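Westix Two-Arm Tabletop Cell

Bench kit, research use. Sold as a pair of arms on a shared rail, with or without the enclosure.

I built the first Westix because I wanted to study one fairly dull problem and couldn't find a bench that would hold still long enough for me to do it. The problem was handing over flat, slippery things. Pick up a tray with two arms and you've got plenty to grab. Pick up something thin and glossy and suddenly you've got two grippers trying to share a few millimetres of edge, and if one of them moves a touch early the whole lot slides off. I've lost more evenings to that than I'd like to admit!

So this page is half product listing and half write-up of what I've been doing with it. If you only want the parts, skip to the bit marked What you get.

What I was testing

The method has a name, Cledano, mostly so I'd have something to call the folder. The idea is pretty simple. You record a person driving both arms through a job, and you train a policy on those recordings in the usual way. The difference is that each arm learns its own motion plus a small running guess at what the other arm is about to do. If the guess and the other arm disagree, both of them slow down until they agree again. No big central planner, no force sensors in the fingertips.

I recorded 600 demonstrations for the main set, across seven kinds of object, and held back another 113 for checking. The held-back ones were all done later, with my colour balance a bit different and the mat shifted, as I wanted the policy to cope with a bench that somebody had bumped (it will get bumped).

How it went

Better than I expected on the lift, about what I expected on the turn, and worse on the put-down. With the guessing switched on, the arms stopped fighting each other when both were holding the same object. You can hear it as much as anything, the motors lose that strained little buzz. With the guessing off, the same policy would get a good grip and then slowly twist the thing out of its own fingers.

The put-down is still not great. Both arms want to be the last to let go. I tried a fixed rule where the left one always releases first and it helped, but it felt like cheating, so it's in the code as an option and it's off when you start up.

The other result I'd pass on is about the wrist view. I trained once with only the overhead picture and once with the wrist picture added. Overhead alone was fine for getting close and hopeless for the last little bit, especially with anything shiny, where reflections slide about as the arm moves. Adding the wrist picture cost me a longer training run and was worth every minute of it.

And use a busy mat. I know everybody likes a plain grey bench, and I did too, but my plain-bench policy went to pieces the first time I laid a cloth down. Training over a pattern gave me something that travelled better. Any old print will do, florals included.

What you get

Two arms, left and right, with base plates and the bolts for them
One front rail in aluminium extrusion
Slotted cable duct and clips for the arm cables
Grippers fitted to both arms
Five spare fingers
The Cledano training code and my settings files
A printed setup sheet, which I've rewritten after complaints

The Rønning enclosure is extra. It's a set of white panels on aluminium posts, and it goes together with one hex key and a bit of patience. I'd get it if your lab has big windows. Mine used to give me one policy for the morning and another for 4 p.m., and the walls sorted most of that out.

Phone handling on the Westix, from overhead and at the wrist:

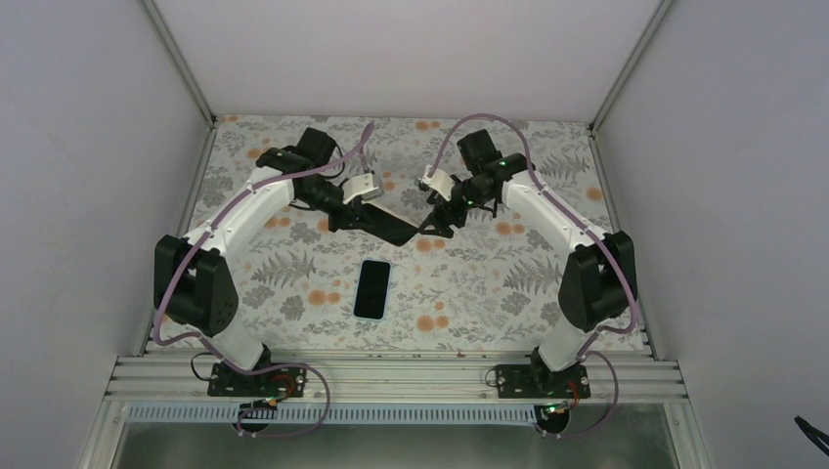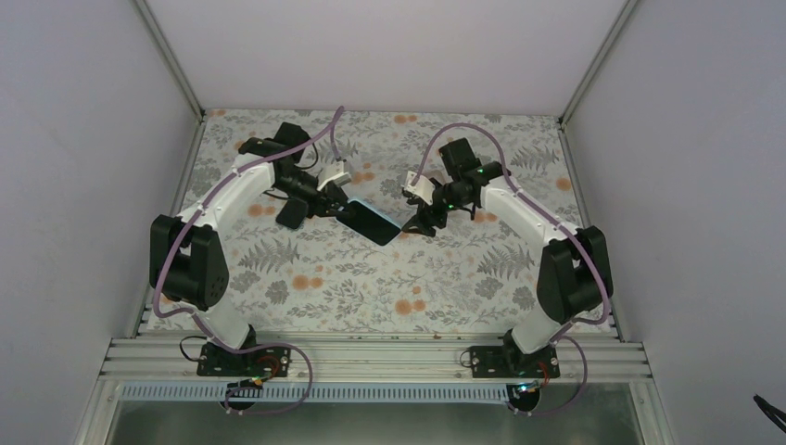
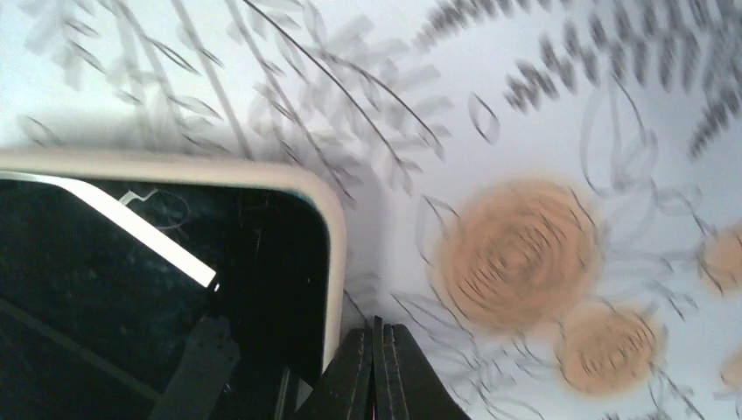 A few things people write in to ask. Yes, you can run one arm on its own, and the code will just skip the guessing part. No, I don't sell the arms separately from the rail any more. The spacing between the bases matters a lot for this method, and I spent too many emails helping people measure it. If you want to change the spacing, go ahead, the rail lets you slide the plates along, but you'll have to record your own demonstrations as mine won't carry over.

Check the cable clips when you first set it up. Leave a good generous loop over the wrist. If it's too tight the arm pulls against it at full reach, and you'll see that as a wobble and blame the policy for it. I did, for most of April.

The Hotadum add-on (a second computer and a drive already set up for logging) is handy if you're planning on recording a lot. For a few dozen runs you don't need it, and I'd put the money toward more spare fingers. They do wear, and a worn finger on a glossy object behaves quite differently from a new one. I swap mine in pairs.

Next on my list is the put-down, obviously, and after that I'd like to try soft things like folded cloth. If you've got a cell already and want to share recordings, send me a note through the order form and pick "other" from the menu. Same goes for faults and missing bolts. I answer those first.

Shipping is by pallet for the full kit with the enclosure, or two cartons without it. Please have somebody around to help you lift the rail box, it's longer than it looks on the invoice.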